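Where the Hot Water Waits

Long pipe runs cost more than most owners expect, and the fix starts with a tape measure

Turn on a kitchen tap in a long, single-storey house and the first water out is whatever has been sitting in the pipe since the last draw. Until that volume clears, the heater is working and the sink sees none of it. Plumbers call this dead volume. It depends on two things: the length of the run and the inside diameter of the pipe.

Diameter matters more. Volume rises with the square of the bore, so a branch sized one step too large holds far more water than its length suggests. Many older houses were piped generously because fixtures of the period flowed harder. Low-flow taps have since been fitted to the same lines, and the wait has grown in proportion.

The Ojala house, a renovation on the Skendetano estate, shows the pattern. Its heater stood in the garage, with the kitchen at the far end of the plan. Measured at the sink with a jug and a stopwatch, the line discharged 4 litres before the temperature began to climb. Over a month of metered draws, the kitchen tap was opened for hot water 204 times. Many of those draws were too short for hot water to arrive at all.
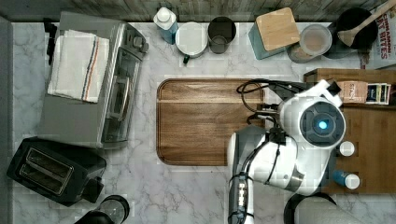 Does a recirculation pump solve the problem?

It solves the wait, but a pump that runs all day turns the pipe into a radiator and the heater makes up the loss. A demand pump, started by a button or a motion sensor, runs only until warm water reaches the far end, and its standing losses are small.

The Ojala owners chose a Stalleo demand pump with a return through the cold line, which avoided opening the walls. The unit cost $897 installed. The cold tap runs lukewarm for a short time after each cycle, a known drawback of the crossover arrangement. A dedicated return line removes it, at a much higher labour cost.

Insulation was the cheaper part of the job. Amusus foam sleeve for the accessible pipe under the floor came to $318, including elbows and tape. Sleeving does nothing for the first draw of the morning. It slows cooling between draws, so the second and third uses after breakfast arrive warm.

Where walls are already open, the better course is to re-pipe the branch in the smallest bore the local code allows and to move the heater closer to the kitchen.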